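From: Birutė Lill
To: bench-and-desk list
Date: 9 Nov 2022
Subject: Re: Desk lamp on a loose board, where to put the base

Haris Kadrić wrote:

> I have a loose white board on top of my regular table and want a lamp on
> it. Clamp mounts are out, as the board is not fixed down. Two questions.
> First, does a flat-base lamp belong at the back edge or nearer the
> middle? Second, is it safe to leave the lamp standing when the board gets
> shifted? Mine is a Shirazi with a round foot and it went over in October
> when I pulled the board toward me. No damage, but I would like to avoid a
> repeat.
>
> Also, does anyone else get glare from a white surface? I am ready to
> paint mine gray.

Haris,

Taking these in order.

Position. I keep mine near the middle, slightly to the right. At the back edge the light reached my hands at a low angle and threw long shadows toward me. With the stem closer in, the shadows are shorter and I can lower the brightness a step. You lose some depth behind the base, but I only ever used that strip for parking screws and pencils. The front of the board is where the work happens, and it should stay clear across the full width. 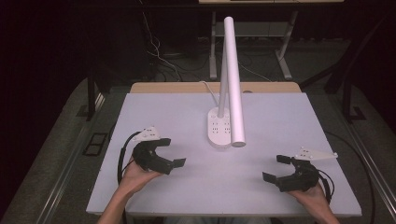
Lamp on the board, front area kept open.

Base shape. An elongated oval does better than a round foot of the same area, provided the long axis lies in the direction the head reaches. If the head swings out over the short axis you get no benefit from the shape. Check this with the head at full reach before you put anything fragile next to it. If the base has small holes in its upper face, keep putty and filings away from them. A dry brush is enough for cleaning.

Moving the board. Take the lamp off first. My board sits directly on a light wood table and slides easily when pushed from one side. A tall stem on a sliding surface will tip if the board stops short, and I suspect yours caught on something. If you would rather not lift the lamp each time, put thin rubber pads under the board at the corners. Betville sells a sheet you can cut to size. Four small squares stopped the sliding on mine. Stefaniia Karpenko posted the same fix to this list last year with cork, and reported that it compressed after a few months.

Power cord. Run it off the back, with enough slack that the lamp can be turned without dragging the plug. Do not tape it to the board if the board is going to be moved.

Glare. Before painting, try raising the head 8 cm and tilting it a little away from you. Mine is a very pale lavender white and gave me trouble only with the lamp turned up full. Gray paint will also make small dark parts harder to find, and it marks. If you do paint, use matte and let it cure properly.

One question back to you: what does the round foot weigh? I have been meaning to collect base weights, and Yaqin Lu has offered to put them in a table if enough people send theirs in. Mine comes to 513 g without the stem, on a kitchen scale.

Birutė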